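The newsletter of the Skistier Maze Society had been late before, but never by two Christmases. Renata Riquelme, who edited it, blamed the index. Olga Ocampo blamed Renata.

The trouble was a turf labyrinth near Sekov, which the society had listed as extinct for 30 years. Then Bautista Farías went out one Thursday, walked it, and came home with grass on his shoes. His account ran to 4 pages. Three were about parking.

Renata would gladly have printed it, except that the lead article, by Maximiliano Lucero, was an elegy for the same labyrinth. It was a moving piece. It compared the lost path to his first marriage.

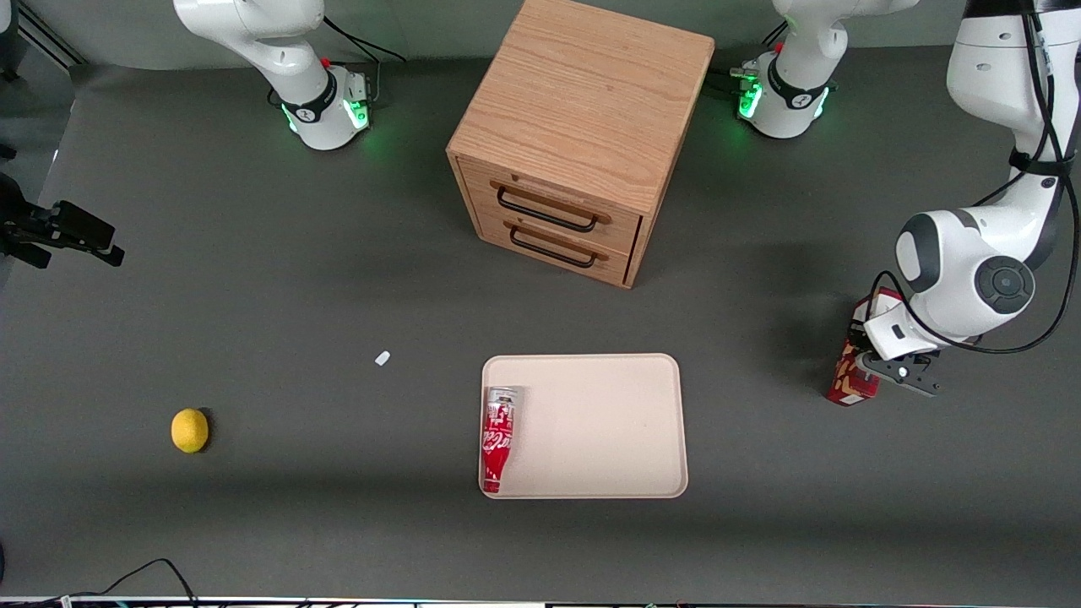 Oriana Benítez wrote in to say that both articles should run, side by side, and that Maximiliano could change his tenses on the train. She added that she had never believed in the Sekov labyrinth in the first place and considered it a sheep track with ambitions.

Maximiliano refused to change a word. He offered instead to visit the place and confirm that it was gone.

He took the early bus, entered at the east side and followed the path for nearly 2 hours. On Monday Renata received his revised elegy. It was now addressed to the bus.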